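Section 4. Open day station, hand-held gripper (Drenar desk)

Set up by 10. Questions to Nhi Hà, Sindside front office.

1. Mouse on the pad, near the middle of the desk. Leave the books and plants where they are.
2. Open the fingers fully. Come in low, gap facing the mouse.
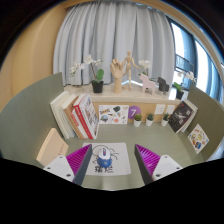 Fig. 4-1. Fingers open, mouse on the pad.

3. Close slowly until both pads touch. Stop there, dont squeeze.
4. Lift straight up, a hand's width is plenty.

CAUTION: Watch cables on the desk. Do not drag one along with the mouse.
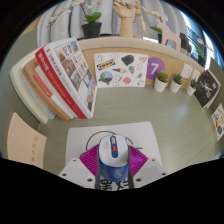
5. Hold for a slow count of 2 so the back row can see, then move over the bare desk.
6. Let a visitor try. One at a time, adult first if there are kids.

Note: handouts are in the Larkura box, 200 printed. Running low? Tell Nhi, she can get more befor lunch.

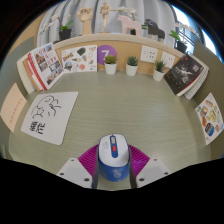
Fig. 4-2. Mouse held between the two dark gray finger pads.

7. Set down, open, back off. Next visitor.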